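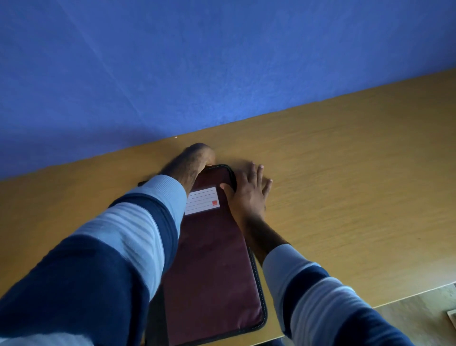 FOR IMMEDIATE RELEASE

Kellitus Press Publishes a First Course in Point-Set Topology, With Pictures

IRKGATE, 17 Jul 2018. Kellitus Press today released Open Sets and Other Opinions, an undergraduate textbook in point-set topology that runs to 354 pages and does not mention a coffee cup turning into a doughnut until the reader has earned it.

The book grew out of a lecture course at the Vastau Institute, where it circulated for years as a set of photocopied notes. The notes had a following. They also had two different definitions of "neighborhood," depending on which photocopy a student had been handed, and the press is pleased to report that the printed edition has settled on one.

Opening chapters cover metric spaces, continuity and the usual constructions: subspaces, products and quotients. Compactness is introduced through the real line, where it behaves, and then followed out to places where it does not. The separation axioms get a chapter to themselves, with a chart showing which ones imply which others. Early readers have asked for the chart as a poster. The press is considering it and has made no promises.

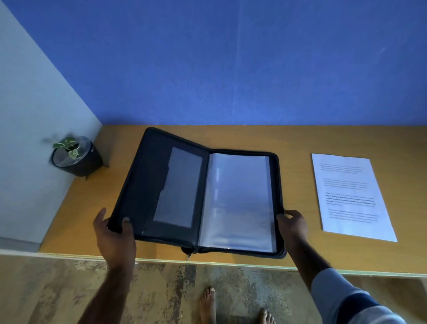

The author, M. Yousafzai, has kept the prerequisites short. A student who has survived a proof-based course in real analysis should be fine. One who has merely attended such a course will want the appendix on sets and functions, which is longer than the author first intended.

"I wanted a book that admits when a definition looks strange," said Yousafzai. "Most of them do on first sight. My students were relieved to hear it from someone with a salary."

Every chapter closes with exercises sorted into 3 grades of difficulty, labeled Warm, Warmer and November, the last being the month in which the Vastau course has traditionally lost a few people. There are hints for the Warmer problems. There are no hints for the November problems, although one of them contains a typo that made it much easier, and reviewers voted to leave it in.
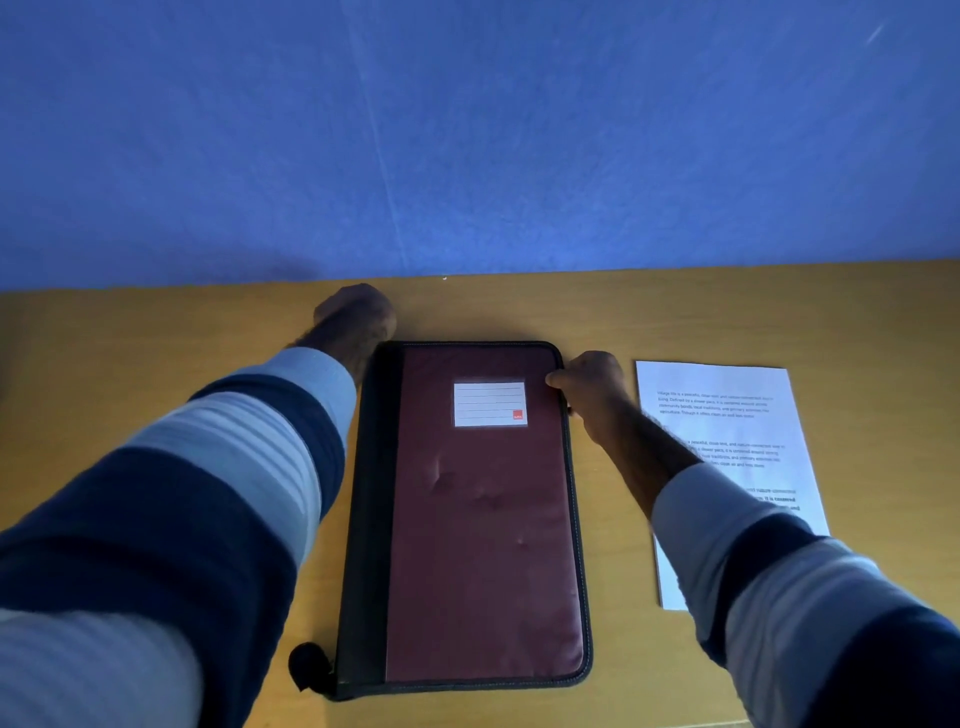

What's in the book

Worked counterexamples: 40, each with a diagram or a short apology for the lack of one
Optional chapters: 4, covering nets, filters, the fundamental group and function spaces
Solutions: Warm problems only, at the back

Availability

Open Sets and Other Opinions is available now in paperback from Kellitus Press and through college bookstores. Instructors may request an examination copy by writing to the press on department letterhead. A list of corrections will be kept on the Kellitus website, where the first entry has already been posted. It concerns the index.

About Kellitus Press

Kellitus Press publishes mathematics textbooks for undergraduates and beginning graduate students from its office in Irkgate. Its list includes titles in algebra, analysis and number theory, most of them still in print.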